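The Five-Minute Sink: A Conversation With Rania Kettani

Rania Kettani has managed housekeeping at guest houses and small inns for most of her working life. For the past three years she has looked after the rooms at Trovden, a short-stay property in Valldale with 40 rooms, and in the slow months she teaches a class on bathroom upkeep for new staff and anyone in town who wants to sit in. We talked in October, in one of the bathrooms she uses for the class.

I asked her first why a whole class was needed for a room that size.

"People think they already know how to do it," she said. "They've been hanging up towels since they were six. Then you look at how they hang them and they're in a wad over the bar, and the middle is still damp at dinnertime."

She starts every group at the towel bar. Her rule is that a towel should be spread as wide as the bar allows, with one layer in front and one behind. She doesn't like towels folded in thirds for the guest who is staying more than a night. The thirds look good when the guest walks in, she said, and after that they only slow the drying.

"I tell them to put it over the bar first and not worry. Then go underneath, take hold of the bottom, and pull it out flat. You fix a towel from the bottom. If you fuss with the top, it bunches, and you end up with all of it on one side of the bar."
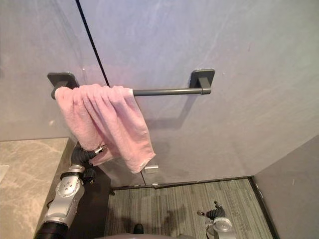
Bars, Hooks and Where They Go

Kettani has opinions about hardware. She prefers a bar to a hook in nearly every case, and she wants the bar close enough to the sink that a person with wet hands can get to it without crossing the floor.

"A hook is for a robe," she said. "If you hang a towel on a hook, you have made a rope out of it."

When Trovden was refitted, the contractor wanted to put the bars behind the doors to save wall space. She argued for the wall beside the vanity and got it in most of the rooms. In the rooms where she didn't, she said, guests leave their hand towels on the counter, and the counter stays wet.

Her coworker Giang Âu, who orders the linens and handles the laundry, joined us for part of the conversation. He buys towels by weight and color. The property has 173 bath towels in rotation at the moment, he said, and last year's linen bill came to $1,889, which he considers reasonable given how many get ruined by hair dye and self-tanner.

"White is what everybody tells you to buy," Âu said. "You can bleach white. But a guest sees one gray towel in a stack of white ones and thinks they're all dirty. With a color you get more life out of them. I trim the loose threads and keep going until they're really thin. Then they turn into rags."

He washes colored towels with less detergent than the label calls for and skips the fabric softener completely. Softener coats the loops, he said, and the towel stops picking up water.

I asked the two of them what they disagree about. They both laughed and said counters.

Kettani wants a counter with as little on it as possible. Âu thinks a bare counter looks unfinished. They settled on one cup and one small vase, placed at the back by the wall, where a sleeve won't catch them. The flowers have to be artificial. Kettani tried fresh ones for a season and gave up on them after the water went bad in two rooms in the same week.
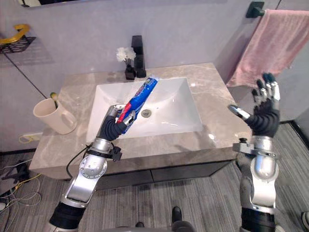

"The cup was my idea," Âu said. "We used to have those ceramic holders with the four holes. You can't get a brush into the holes to clean them. I pulled one apart at Draltedow, where I worked before this, and I will not tell you what was in the bottom of it."

A mug goes through the dishwasher, he pointed out. It also has a handle, so a person can pick it up and rinse it without touching the rim. He asks the staff to turn all the handles the same way. Kettani said she had thought this was silly until she began doing the room checks herself and noticed how much quicker she could see that something was out of place.

Toothpaste

The one thing neither of them likes in the cup is the toothpaste. Kettani says the tube makes the cup top-heavy, and whatever leaks out of the cap runs down to the bottom and dries there. At home she keeps hers lying flat on a shelf, cap closed, after wiping the neck with a damp cloth.

"My kids leave it in the sink," she said. "In the actual sink. You could have a counter as long as a bus and they would still drop it in the basin."

Her students do a short drill with this. A tube goes in the basin, and they have to get everything back in order in five minutes: tube out and wiped, basin rinsed from the back edge toward the drain, faucet dried, towel straightened. She has them do the towel last, on purpose, because they will have used it or brushed against it by then. She doesn't want a towel that has been fixed and then leaned on.

The last step takes both hands. One goes at each lower edge, and they even out the sides before letting go. She doesn't care if it isn't perfect.

"I don't need hotel-brochure straight," she said. "I need it so air gets in."

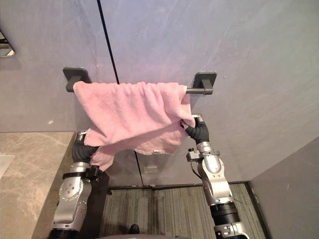
Both sides of the towel, held at the bar.

The time limit came from her years at Shenoy, a larger place where each room was on a clock and the bathroom got whatever minutes were left after the bed. She didn't enjoy working that way, but she kept the habit of doing things in a set order. Staff who wander from the mirror to the tub and back to the sink take twice as long, she said, and they're the ones who forget the soap.

For cleaning the stone she uses warm water, a few drops of dish soap and a soft cloth. Vinegar is banned. She has a piece of scrap marble in her supply closet with a dull ring on it where she let vinegar sit for an afternoon, and she passes it around to each new group.

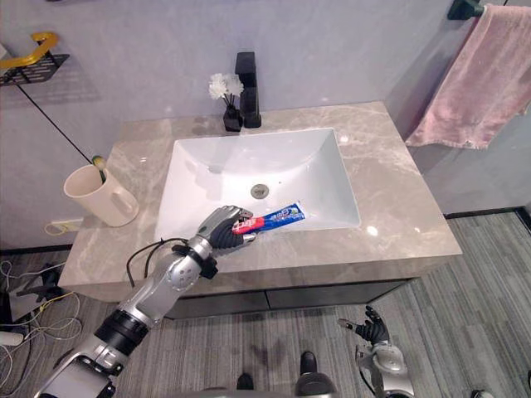 Basins are easier than people expect, in her view, and the shape matters more than the product. Round vessel sinks that sit on top of the counter collect grime around the base, and she would never choose one. With a basin set in under the stone, like the white one here, crumbs and drips can be wiped straight off the counter and into the sink. She runs a fingertip along the underside of the stone edge when she checks a room – that is where the buildup hides. The other spot is the base of the faucet, where she uses an old toothbrush.

Âu had to get back to the dryers at that point. On his way out he said that if I printed only one thing it should be the part about fabric softener.

I asked Kettani whether her own bathroom was up to her standard. She said the towel bar was. The rest depended on the time of day, and I was welcome to come by before seven in the morning and not after.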